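Could you spare us a few mealtimes in May?

We are looking for over 1000 households to take part in the Fimham Supper Diary, a friendly study of what people cook at home on an ordinary evening and how they decide on it. You don't need to be a good cook (beans on toast is very welcome!) and you don't need to live with anyone else.

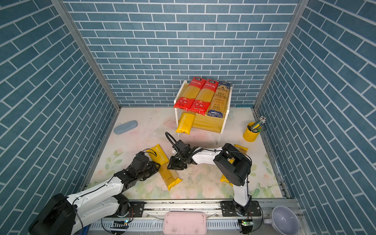 Taking part means keeping a short diary for 7 days, jotting down what you ate, who made it and what was left over. Most people in our pilot in Vilard filled theirs in while the kettle boiled, and a good many told us they rather missed it afterwards.

You must be 18 or over and do at least some of the cooking where you live. We would especially love to hear from people on shift work, and from anyone feeding small children at half past five and themselves much later.

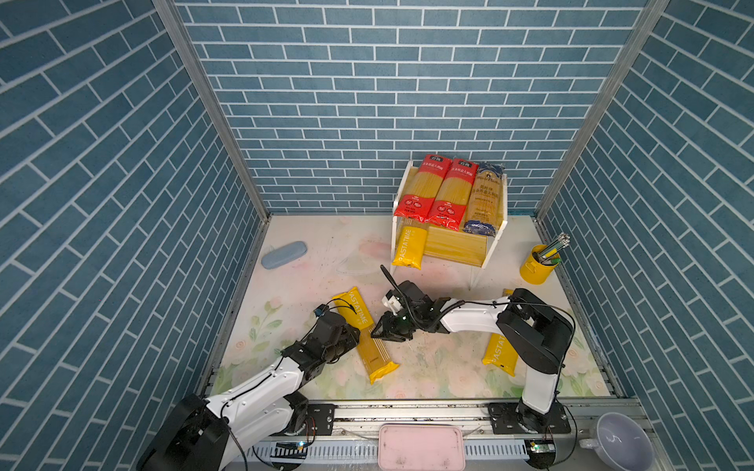
When your diary comes back we will send you a shopping voucher and, later in the year, a summary of what we learned. To put your name down, ring the Griltar office and ask for Gonzalo Montoya, or leave a message after 3 pm and he will ring you back.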